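4주차 정리. 수업 때 말 너무 빨리 해서 못 받아적은 사람 많은 듯하여 올림. 순서는 수업이랑 조금 다름. 악보 예시는 뺐음, 548호 앞 선반에 복사본 있음.

# 재즈 리듬섹션 듣기 (4) : 피아노 트리오에서 박은 누가 들고 있나

## 0. 지난주에서 넘어온 것

- 스윙 8분음표 = 무조건 2:1 아님. 템포 빨라지면 거의 균등하게 펴짐. 느릴수록 벌어지는 경향. 연주자마다 다르고 같은 연주자도 곡마다 다름.
- "스윙한다"는 말은 비율만 가리키는 게 아님. 음 길이, 강세, 박의 앞뒤 위치까지 다 포함. 과제에 "셋잇단이라서 스윙" 이렇게만 쓴 사람들 다시 볼 것.
- 2박과 4박 하이햇. 발로 밟는 소리 "칙". 이거 못 찾으면 오늘 내용 못 따라옴. 이어폰 말고 스피커로 들어도 들려야 함.

지난주 질문: 브러시로 칠 때도 하이햇 밟나? → 밟는 경우 많음. 안 밟는 사람도 있음. 발라드에서는 아예 빼고 왼손으로 원 그리는 소리만 남기기도 하고.

## 1. 베이스

워킹 베이스부터. 4분음표로 한 마디에 네 음. 기본은 코드가 바뀌는 첫 박에 근음, 다음 코드로 넘어가기 직전 박에 접근음(반음 위나 반음 아래, 아니면 다음 코드의 5도). 중간 두 박은 코드톤이나 음계로 채움. 근데 이건 교과서고 실제 녹음 들어보면 첫 박에 근음 안 치는 마디 꽤 나옴. 듣는 사람은 그래도 화성을 따라감. 앞뒤 마디가 잡아주니까.

투필(two-feel) : 2분음표 중심. 1박과 3박. 보통 테마에서 투필로 가다가 솔로 들어가면서 워킹으로 바뀜. 이 전환점 찾는 게 오늘 실습의 절반임. 전환 직전에 베이스가 8분음표나 셋잇단 하나 끼워 넣는 경우 많은데 그게 신호처럼 들림.

페달 포인트 : 화성은 움직이는데 베이스는 한 음에 머무름. 대개 딸림음. 긴장이 쌓임. 인트로, 브리지, 엔딩 직전에 자주. 풀리는 순간 = 워킹 시작하는 순간인 경우가 많고, 그래서 같은 템포인데도 갑자기 빨라진 것처럼 느껴짐. 메트로놈 대보면 그대로임.

들을 때 요령
- 처음엔 음높이 신경쓰지 말고 길이만 들을 것. 길게 끄는지 짧게 끊는지.
- 작은 스피커에서는 근음이 잘 안 들림. 휴대폰 스피커 금지.
- 노래로 따라 부를 것. 창피해도 부를 것. 옥타브 올려서 불러도 됨.

## 2. 드럼

라이드 심벌이 중심. "딩 딩-가 딩 딩-가". 글로 쓰면 늘 이상한데 수업 때 들은 그거. 라이드가 박을 들고 있고 스네어랑 베이스드럼은 말을 거는 쪽. 록 드럼에 익숙한 사람은 킥이랑 스네어부터 찾게 되는데 그럼 길 잃음. 귀를 위쪽으로.

페더링 : 베이스드럼을 네 박 다 아주 약하게 밟는 것. 들린다기보다 느껴지는 정도. 옛날 녹음에선 마이크가 못 잡은 경우도 있어서 "안 쳤다"고 단정하지 말 것. 보고서에는 "들리지 않는다"라고 쓰면 됨.

콤핑 : 피아노만 하는 게 아님. 드럼 왼손도 콤핑. 솔리스트 프레이즈 끝나는 자리에 스네어 하나, 다음 프레이즈 밀어주는 킥 하나. 잘하는 드러머는 안 치는 자리가 많음.

트레이딩(주고받기) : 솔로 후반에 네 마디씩 드럼이랑 번갈아. 드럼이 칠 때도 코드 진행은 계속 흘러감! 이거 시험에 냄. 드럼 솔로 동안 머릿속으로 테마 멜로디 부르고 있으면 어디서 다시 들어오는지 알 수 있음. 8마디 트레이딩도 하고, 블루스면 코러스 하나를 통째로 넘기기도 함.

드럼 음색도 적을 것. 심벌이 어두운지 밝은지, 잔향이 긴지, 리벳 박은 심벌인지(지글지글하는 소리). 형용사는 자기 말로. "좋다"는 형용사로 안 쳐줌.

## 3. 피아노

왼손에 근음이 없는 보이싱. 3음이랑 7음이 뼈대고 나머지는 9음, 13음 같은 색깔. 베이스가 밑을 맡고 있으니 비워두는 것. 솔로 피아노 녹음이랑 비교하면 확 차이남. 같은 곡을 트리오랑 솔로로 둘 다 녹음한 경우 찾아서 비교해보길.

왼손 타이밍
- 박 위에 떨어지는 경우보다 엇박에 미리 떨어지는 경우가 많음(당김음).
- 다음 마디 코드를 4박 뒤 "and"에서 미리 쳐버림. 듣는 입장에서는 화성이 반 박 일찍 바뀐 셈.
- 솔로 오른손이 쉬는 자리에 왼손이 들어옴. 혼자서 주고받는 것.

블록 코드 : 양손이 같은 리듬으로 두껍게 움직임. 솔로의 마지막 코러스쯤에서 잘 나옴. 쓰는 순간 볼륨이 커지고 드럼도 같이 올라감. 누가 먼저 올렸는지 들어보기. 거의 동시라서 답이 안 나올 때도 있음, 그럼 안 나온다고 쓰면 됨.

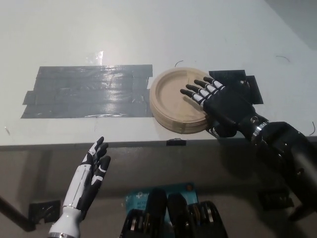

흰 테이블 위 회색 덕트 테이프와 베이지색 일회용 접시 더미

## 4. 3박은 왜 어려운가 (재즈 왈츠)

왈츠라고 다 쿵짝짝 아님. 재즈 왈츠는 세 박을 균등하게 세는 층 위에 두 박으로 나누는 층이 겹침. 3/4 한 마디를 점4분음표 두 개로 쪼개는 것. 드럼 왼발은 하이햇을 2박에만 밟기도 하고 2박 3박 다 밟기도 함. 베이스는 1박만 길게 끄는 경우가 제일 흔하고, 흥 오르면 세 박을 다 걷기 시작함.

손으로 해보기: 오른손으로 무릎 세 번, 같은 시간에 왼손으로 두 번. 셋째 주에 한 폴리리듬 그거. 안되면 느리게. "하나 둘 앤 셋" 이라고 말하면서 하면 됨. 오른손은 하나, 둘, 셋에. 왼손은 하나랑 앤에.

자주 나오는 오해
- 6/8이랑 같은 거 아니냐 → 적는 법은 비슷하게 될 수 있는데 기준박이 다름. 발을 어디에 구르고 싶은지로 판단.
- 네 마디 단위로 묶으면 큰 4박처럼 들림. 맞게 들은 것. 빠른 왈츠는 한 마디를 하나로 세는 게 편함.

홀수박은 다음 주. 5/4는 3+2인지 2+3인지만 미리 생각해올 것.

## 5. 형식 따라가기

코러스 = 테마의 코드 진행 한 바퀴. 노래방 후렴 아님. 매 학기 헷갈려함.

| 형식 | 한 코러스 | 길 잃었을 때 찾을 것 |
|---|---|---|
| 블루스 | 12마디 | 다섯째 마디에서 IV로 가는 느낌 |
| AABA | 32마디 | B(브리지)에서 조가 바뀌는 느낌 |
| ABAC | 32마디 | 17마디째에 처음으로 되돌아온 느낌 |

길 잃으면 당황하지 말고 브리지 기다리기. 브리지는 티가 남. 드러머가 코러스 끝마다 필인을 넣거나 심벌을 바꾸는 경우도 많으니 그것도 표지판으로. 단 드러머가 일부러 표지판을 숨기는 곡도 있음(뒤에 나올 셋째 트랙).

블루스도 코드가 다 똑같지 않음. 둘째 마디에서 IV 갔다 오는 것, 9-10마디가 V-IV인 것, ii-V인 것. 12마디라는 길이랑 5마디째만 믿기.

## 6. 이번 주 감상 음반

Sorneo 트리오, Pikano 레이블에서 나온 라이브반. Matoušek 홀 녹음. 도서관에 한 장 있고 548호에 한 장 있음. 반출 금지. 트랙은 다섯 개만 들으면 됨.

**첫째** — 미디엄 스윙, AABA. 테마 투필, 피아노 솔로 둘째 코러스부터 워킹. 첫 코러스가 아님! 한 바퀴를 더 참았다가 감. 참는 동안 드럼은 브러시. 스틱으로 바꾸는 소리까지 들림(뭔가 달그락).

**둘째** — 발라드. 베이스가 활로 인트로. 템포 없는 부분이랑 템포 생기는 부분 경계 찾기. 나는 피아노 왼손이 두 번째로 내려오는 자리라고 봄. 이견 환영.

**셋째** — 블루스, 빠름. 드럼이 코러스 경계를 전부 뭉갬. 12마디를 세면서 들을 것. 세 코러스 이상 안 놓치면 잘한 거. 트레이딩은 네 마디씩 하다가 마지막에 통째로 한 코러스.

**넷째** — 왈츠. 4번 항목 전부 여기 나옴. 베이스 솔로 때 피아노가 거의 안 침. 그 빈자리에서 드럼 발소리만 들어보길. 개인적으로 음반에서 제일 좋은 부분인데 해설지에는 한 줄도 없음.

**다섯째** — 라틴 느낌의 균등 8분음표로 시작해서 브리지에서만 스윙. 라이드 패턴 바뀌는 자리 = 브리지 첫 박. 쉬움. 마지막 A에서 페달 포인트, 엔딩은 같은 네 마디 계속 돌림(vamp). 페이드아웃 아니고 눈짓으로 끝낸 듯, 박수 조금 일찍 나옴.

홀 울림이 길어서 심벌이 뭉쳐 들리는 구간 있음. 귀 문제 아님.

느리게 듣고 싶은 사람은 Olov 쓰면 됨. 음정 안 바뀌고 속도만 내려감. 단 너무 내리면 심벌 소리가 깨져서 스윙 비율 판단 불가. 구간반복 기능만 써도 충분함. 비율 재는 과제 아니니까 파형 캡처해서 붙이지 말기.

## 7. 과제

한 트랙 골라서 청취 기록. 분량은 A4 한 장, 넘기면 넘긴 부분 안 읽음.

꼭 들어갈 것
- 형식이랑 코러스 순서(테마, 누구 솔로, 트레이딩, 테마)
- 베이스가 바뀌는 지점, 분:초로
- 세 악기 중 하나가 다른 악기한테 반응한 순간 두 군데. 뭘 듣고 그렇게 생각했는지
- 모르겠는 부분 하나. 없다고 쓰면 감점

배점은 5점. 형식 1, 베이스 1, 반응 2, 모르겠는 부분 1. 맞춤법은 안 봄(내가 볼 처지가 아님).

인터넷 리뷰 문장 가져오지 말것. 리뷰 읽는 건 괜찮은데 기록 다 쓰고 나서. "숨막히는 인터플레이" 같은 말 들어있으면 어느 박에서 숨이 막혔는지 되물을 예정.

예시로 이 정도면 됨:

> 2:41 피아노가 같은 음 세 번 반복. 다음 마디에서 스네어가 같은 리듬으로 받음. 베이스는 그대로 걷는데 음역이 위로 올라감. 셋이 같이 올라간 것처럼 들렸음.

이렇게 마른 문장이면 충분. 감상은 맨 끝에 한두 줄.

## 8. 용어 (시험 범위)

- 헤드(head) : 테마. 앞에 나오는 것 in head, 뒤에 나오는 것 out head
- 랩 어라운드? 이거 수업때 누가 물어봤는데 턴어라운드(turnaround)임. 코러스 끝 두 마디에서 처음으로 돌려보내는 진행
- 레이드백 : 박 뒤쪽에 놓기. 템포가 느려지는 것과 다름
- 온탑 : 반대. 박 앞쪽. 템포가 빨라지는것과 다름
- 브레이크 : 밴드 다 멈추고 한 명만. 보통 솔로 시작 전 두 마디
- 스톱타임 : 밴드가 정해진 박만 찍고 솔로는 계속
- 더블타임 필 : 박은 두 배처럼 느껴지는데 코드는 원래 속도로 지나감. 진짜 더블타임은 코드도 두 배로 지나감. 구별할 것
- 태그 : 끝에 붙이는 몇 마디. 마지막 구절 세 번 반복하는 게 흔함

## 메모

- 548호 청취실 오전 10시부터. 헤드폰 각자. 턴테이블 바늘은 직접 내리지 말고 말할 것.
- 과제 제출은 종이로, 다음 수업 시작할 때.
- 5월에 Matoušek 홀 단체관람 하고 싶은 사람은 출석부 뒤에 이름. 표값은 아직 모름.
- 보이싱 악보 둘째 줄 오타 있음. 내림나장조인데 플랫 하나 빠졌음. 각자 고쳐주세여.
- 다음 주: 홀수박, 그리고 베이스 솔로 듣는 법. 둘째 트랙 인트로 다시 듣고 오기.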